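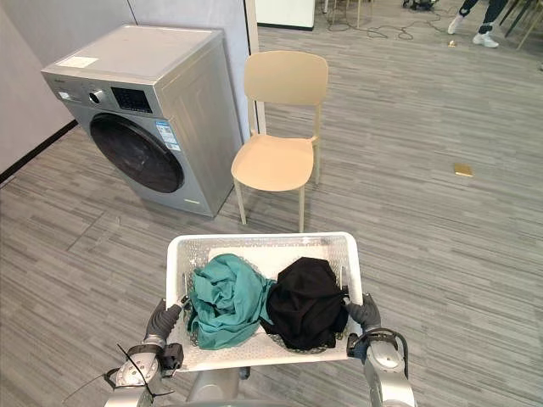 Hard Water and the Heating Element

Water hardness is a measure of dissolved calcium and magnesium. In Mastudbridge, where the supply is drawn from a limestone aquifer, it has always been high enough to leave a white ring in a kettle. Until recently the town had no record of what the same water does inside larger appliances.

When water is heated, dissolved calcium bicarbonate breaks down and calcium carbonate comes out of solution. It settles first on the hottest surface available. In a washer with an internal heater, this is the element. In a storage water heater it is the element or the tank floor, depending on whether the unit is electric or gas.

Scale conducts heat poorly. A coated electric element still delivers nearly all its energy to the water, but its surface runs hotter to do so, and the sheath eventually cracks. Gas heaters behave differently. The deposit sits between the flame and the water, and more heat leaves through the flue.

Ditlow, an appliance repair firm with a shop on the north side of town, began logging element failures by street. The log now holds 2262 service calls. Failures cluster in the older districts, which are fed directly from the wells. The newer streets to the east receive a blend with reservoir water and show far fewer.

The log has limits. It covers only machines whose owners chose to repair them, and it does not record wash temperature. A household that washes cold will deposit very little scale at any hardness.

Detergent matters as well. Most powders contain builders, usually zeolites or sodium carbonate, that tie up calcium before it can interfere with the surfactant. Liquids generally contain less. Underdosing in hard water leaves gray residue in cotton and stiff towels, a fault often blamed on the machine.

Ion-exchange softeners remove the problem at the inlet by trading calcium for sodium. The resin must be flushed with brine at intervals, and the discharge goes to the sewer. The Bouzid treatment plant, downstream of the town, tests for chloride every 3 hours and saw readings rise last December.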